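Chapter 8
The Board on Wheels

Before you start: read page 53 on floors and cables. Bring a marker and a cloth.

Most teaching rooms now have one. A whiteboard on a rolling frame, two legs, a crossbar low down, a tray along the bottom rim. Cheap, useful, badly looked after. In June the Rinenberg survey went round 371 rooms and found the same faults over and over: dried ink, stiff wheels, trays full of dust. This chapter deals with all three, quickly.

First, where it stands. Wood floor is good, carpet is a pain. Keep a small table to one side for whatever won't fit on the tray. Cables off the route you mean to roll.
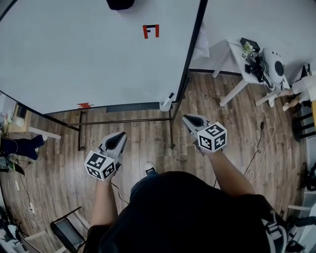
How often should a whiteboard be wiped down properly?
Every 14 days with a damp cloth, then a dry one. The daily rub with the eraser only moves the ink about.

Next, glare. A glossy surface throws ceiling lights straight back at the front row. Turn the board a little, check from a low seat, turn again. Laltley boards tilt as well, so loosen the knob on the upright, tip, tighten. Dont force it.

Small bits next. Magnetic eraser goes in a top corner, same corner every time.
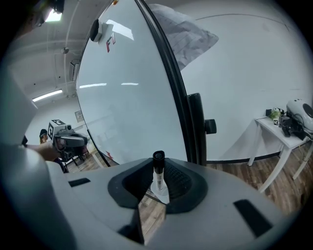
Markers go flat, never tip up. Tape marks are fine for setting out a layout but peel them within 8 weeks or the glue stays behind. Procházka's method for old glue is in section 8.3, the Triltilmont one in 8.4. Try the first one frist, it is gentler on the surface.

Section 8.1 starts with the wheels.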